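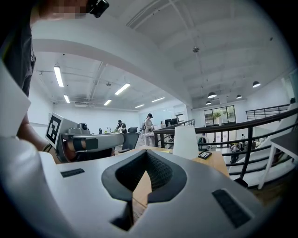
# Lenel handheld gripper dataset, student project release

Maintainer: A-yeong Bae
Status: frozen for the course report, reopened in October

Lenel is the data half of a two-part student project. The other half, Enico, is the policy training code and has its own repository. Demonstrations were recorded with handheld grippers on tabletop tasks. No teleoperated arm data is included.

## Contents

| Folder | What it holds |
|---|---|
| `episodes/` | 539 episodes, one folder each |
| `calib/` | lens and marker calibration per gripper |
| `splits/` | train and held-out lists, plain text |
| `tools/` | conversion and playback scripts |

An episode folder contains the video, a pose track, a jaw opening track and `meta.json`. Episodes run up to 2000 samples. Shorter ones are not padded — the loader in Enico handles that.

## Recording

Most sessions used two operators at one table. Each operator kept the same gripper for a whole session, and the gripper ID is written to `meta.json` under `unit`. Cameras were started before the first grasp and stopped after the grippers were set down.
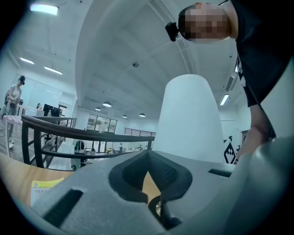 *Gripper view at the table, white cone-shaped object above the notch.*

Background is not controlled. The room was in normal use during recording, so people, monitors and ceiling lights appear behind the work area. Faces are pixelated in the released video. Unmasked files are not distributed.

## Known problems

- Pose tracking drifts when the lens points mainly at the ceiling. Affected spans have `pose_ok` set to 0.
- 12 episodes have no jaw opening track. They are listed in `splits/no_jaw.txt` and left out of training.
- Plain white objects give few features at close range. Expect noisier poses just before contact.
- Calibration for unit 2 was redone partway through. Use the file named in `meta.json`, even when a newer one exists.
- Left and right are from the operator's side of the table. Early notes used the opposite convention and have been corrected by hand — report any that were missed.

## Usage

Run the check script before training:

```
python tools/check.py --root episodes --split splits/train.txt
```

It prints one line per bad episode and exits with a nonzero code if any file is missing. The Yeon playback tool reads the same folders without conversion. Drorner exports need `tools/convert.py` first.

## Changes

- Fri 18 September: pose flags regenerated, held-out list fixed, two duplicate folders removed.
- Previous release: first version with masked faces.

Send corrections as an issue with the episode folder name and the sample number. Changes to `splits/` need approval from the maintainer.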